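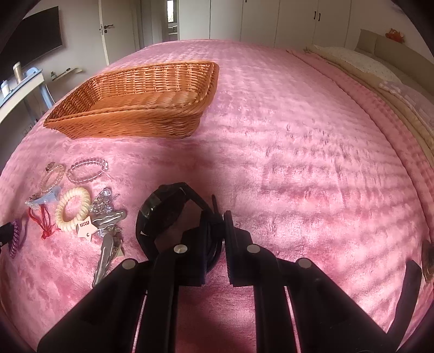

4.2 Small accessories and the open basket

Hair ties, clips and bracelets made up the largest group of things without a fixed place in the homes we visited. They are light, they are taken off in more than one room, and they are seldom missed until they are wanted again. Of the 42 households in the study, 20 kept them in an open container of some kind, and the remainder used a drawer, a zipped bag or nothing in particular.

We asked each household to sort its accessories on the bed. A bed gives a wide surface at a comfortable height, and people already use it for folding clothes. Its drawback is the cover. On a thick plush blanket a bracelet of clear beads is harder to pick out than a red cord, and several participants said they had lost small clips in bedding of this sort. Hefin Vaughan has suggested that a plain sheet be laid down first. We did not ask for this, as we wanted the sorting to be done on whatever was already there.

Participants were free to choose the order of work. Most began with the coiled hair ties, which keep their shape and are easy to take hold of. Beaded pieces came next, and flat things such as hair clips were generally left until the end. Knotted cords caused the most delay. People tended to stop and undo the knot before putting the cord away, even when told that this was not part of the task, and in the later visits we dropped the instruction altogether.

The wicker basket shown in Figure 6 is typical of the open type. The sides slope outwards, so the contents can be seen from across the bed, and coiled ties, a thin red band and a glittering strand can share the floor of it with something much bulkier. Mixed contents of this kind were common. Households that had set a basket aside for hair things alone were rare, and those that had done so often admitted to finding other items in it within the month.

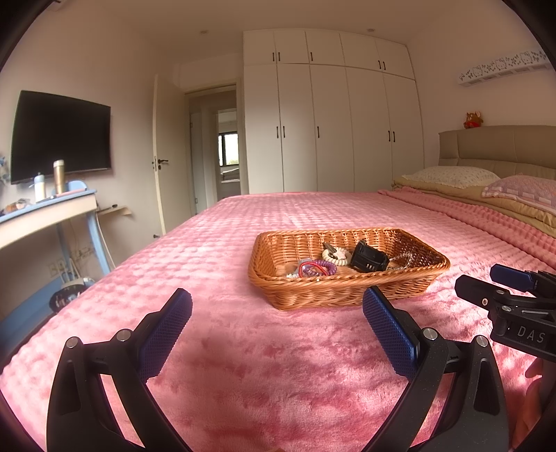
Figure 6. Accessories in an open wicker basket on a bed.

Emrys Harries, commenting on an earlier draft, objected that an open basket only moves the muddle from the bed to the basket, and that he would sooner see a shallow tray with divisions. We accept part of this. Divided trays were quicker to search when they had been filled with care – but in daily use people dropped things into whichever section was nearest, and the divisions soon stopped meaning much. The basket made no such demand.

Wicker has one weakness that trays do not share. Thin clips and fine cords can catch in the weave, and a participant who pulls at a caught cord may tighten it further. A cloth lining would prevent this, though it would also hide very small pieces in its folds. We return to linings in Section 4.3, together with the question of lids.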